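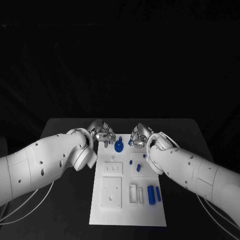 Home | Meetings | Minutes | Equipment | Contact

Trimley Automation Lab
Equipment planning meeting, minutes
2021-03-28

Present: Dzintra Mägi (chair), Arūnas Avotiņš, Wakana Koyama, Gediminas Stankevičius (minutes)
Apologies: Jaanus Rozīte

1. Minutes of the last meeting
Approved with one change. Item 4 should say the hand service contract is with Undesow, not Sirbridge.

2. Spare parts for the two hands
Arūnas has the quote from Undesow for finger links and tendon kits. Delivery is 37 days. He wants one full set per hand on the shelf before we start the long runs. Wakana asked if one shared set would do. Left and right thumbs are different parts, so no. Agreed to order both sets.
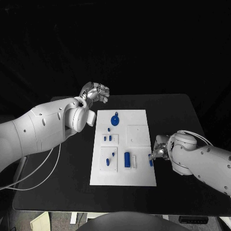 3. Task boards and pegs
The pegs and cylinders are wearing at the ends and the fit in the plates is getting loose. Wakana priced a batch of 300 replacement pegs, printed in the same blue. Liepiņa can do them for $88 including shipping. Printing them here would tie up our machine, and it is already booked for the wrist housings. Agreed to use Liepiņa.

A second board was discussed -- same layout, so a worn one can be swapped out between sessions. Dzintra is in favor but wants the drawing checked first. The hole spacing on the big square plate was changed in December and the file may be out of date.

4. Cables
Gediminas asked for money for cable guides on both arms. The white cables lie on the tabletop and have to be moved by hand when the board is changed.
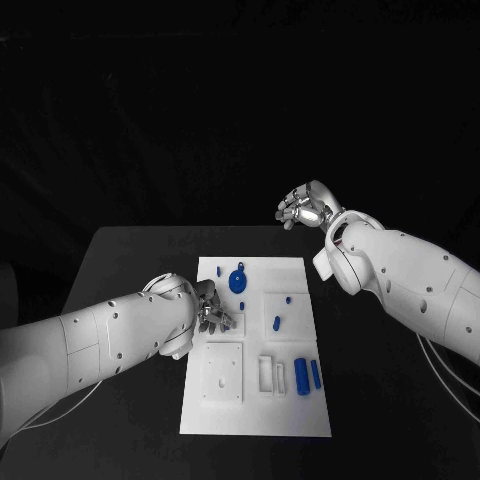 Sirbridge sells a clip-on guide that fits the forearm. Arūnas would like to try one on the left arm before buying for both. Agreed.

5. Budget
There is $1000 left in the small equipment line. Items 3 and 4 come out of it. The spare hand parts go under maintenance. A new table was put off to the next budget year.

6. Actions
Arūnas -- order hand parts, get one cable guide
Wakana -- order pegs, check board drawing
Jaanus -- confirm maintenance balance with accounts

Next meeting: Dzintra will send a date.

Trimley Automation Lab | Contact the office | Copyright 2021 | Back to top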